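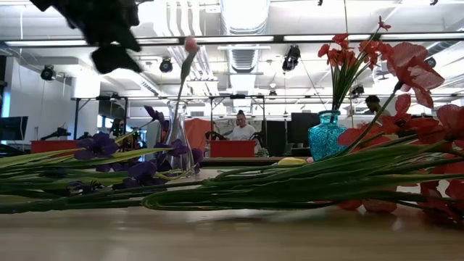 A rule that gets broken before lunch every day is a decoration, Hatice Gündoğdu said, and did I want decorations or did I want rules, because she had an hour and then she had a call.

Rules, I said.

Then take out 14.

I had the sheet open on my knee. Handling Practice, Cedar Room, draft whatever. Rule 14: No person shall place a hand on the table while the arm is enabled. I'd written it myself. Liked it, too. Short. The "shall" made it sound like somebody's grandfather.

"It's the only one that matters," I said.

"It's the only one no one keeps." She already had her coat on. "Watch them for a morning. Just sit there. Then come tell me what they do."

So I sat. Stool by the wall, notebook, coffee going cold. Dirk Grube on the arm, Afshin Soltani on the stop button, silk flowers all over the table. Purple ones lying down, a big red bunch up in the turquoise vase. One pink bud standing alone in the clear glass, looking like it was waiting to be asked something.

The job was simple. Pick a stem, carry it, put it in a vase, let go. Any florist's kid could do it. The arm could do it too, mostly, if the stem lay right. The stems never lay right. They hooked each other. You pulled one and got three and a leaf.

First time it happened Dirk said "ah, come on" and reached in and shook the stems apart. Arm enabled. Gripper right over his wrist. Two seconds, hand in, hand out.

Afshin didn't even look up.

I wrote it down.

Second time, same thing. Third time it was Afshin who leaned in, so then who was on the button? The button was on the button. I wrote that down and underlined it.

"You're writing a lot," Dirk said.

"It's for the sheet."

"Am I in trouble?"

"It's a sheet."

He laughed but he kept his hands in his pockets for a while after that. Which slowed everything down. Stem hooks, he says stop, Afshin presses, arm goes slack, Dirk untangles, Afshin resets, arm homes itself, long slow curl up and back, then the whole routine again from the top. I put my phone timer on it. 50 seconds. For a shake that takes two.

Do that all morning and see how you feel about Rule 14.

By eleven the hands were out of the pockets.

I want to be fair here. Dirk is careful. Dirk is the one who taped the line on the floor, and who made the visitors from Climach take off their lanyards before they went past it, and they were not pleased, one of them was a vice president. He doesn't think of the table as dangerous beacuse it's flowers. That's the whole thing. Put sheet metal on it and he'd stand back. Put flowers on it and you reach, everybody reaches, your hand goes out to a crooked flower before you've decided anything.

I know this because at eleven-twenty I did it.

A purple one. Sliding off the side. I was off the stool and my arm was out and I had the thing by its silly plastic stem, and the gripper came down.

Not fast. It doesn't go fast, we keep it slow, that's Rule 4, that one everybody keeps since it's in the software and you can't not. Down it came like a big tired bird and closed on the stem a little above my fingers. And held. And pulled.

And I held on! I have no idea why. I stood there having a tug of war over a fake flower with the room gone quiet and Afshin's hand hanging above the button, waiting to see if I was serious.

"Let go," Dirk said.

"You stop it."

"You let go, I'll stop it."

Afshin pressed. Everything sagged. I had the stem and the gripper had the stem and nobody had won anything.

"Are you going to write that down?" Dirk asked.

I wrote it down. Handwriting like a spider. Then I went and stood in the corridor by the Pikico calendar, still showing October for some reason, and read the month of October all the way through.

Hatice called at noon. I could hear a train.

"Well?"

"Everyone reaches," I said.

"Everyone?"

Pause. Train.

"Me too. Once."

She didn't laugh, I'll give her that. "So what's the rule?"

"Don't reach."

"No. That's what you want. What's the rule?"

I told her about the 50 seconds. She made me say it again. Then she asked how long if the arm only paused, held where it was, no homing, somebody presses and it freezes and somebody presses and it goes. I didn't know. I said Soudabeh Shokri would know. She said so why are you on the phone with me.

Soudabeh was eating soup over a keyboard. She said a hold was easy, a hold was already in there, it got switched off last year when Keyvan Bakhtiari rewrote the start-up and no one asked for it back. But a hold isn't a stop. The power's still on. Was I OK with hands in there with the power on?

Was I?

We went round on that the whole afternoon. Soup went cold. She wanted a pedal, one you have to keep your foot on, foot comes up and the arm freezes. Dirk wanted a stick. A plain wooden stick, long, to shake the stems with. Afshin wanted to know why the person on the button was ever allowed to do anything else, and we all kind of looked at the floor, because that should have been Rule 1 and it wasn't even on the sheet.

I went back to the stool and crossed things out. This is what was left where 14 used to be, and it's too long, and there isn't a single "shall" in it:

If a stem catches, say "hold." The person on the button holds the arm and says "held." Use the stick. If the stick won't do it, say "stop," wait for "stopped," then use your hands. The person on the button does nothing else, ever, including help.

Read it to Hatice over the phone. Silence, then a door.

"Who's going to break it first?"

"Dirk," I said.

"Wrong."

"Me, then."

"Put the stool further back," she said. "Write that in too, how far."

I got the tape measure. 36 inches from the table edge, and a strip of Dirk's floor tape to mark it. Dirk held the other end. Behind him the pink bud had started to lean in its glass and I saw him see it, and I saw his shoulder go.

"Hold," he said.

"Held," said Afshin.

Dirk went to look for a stick.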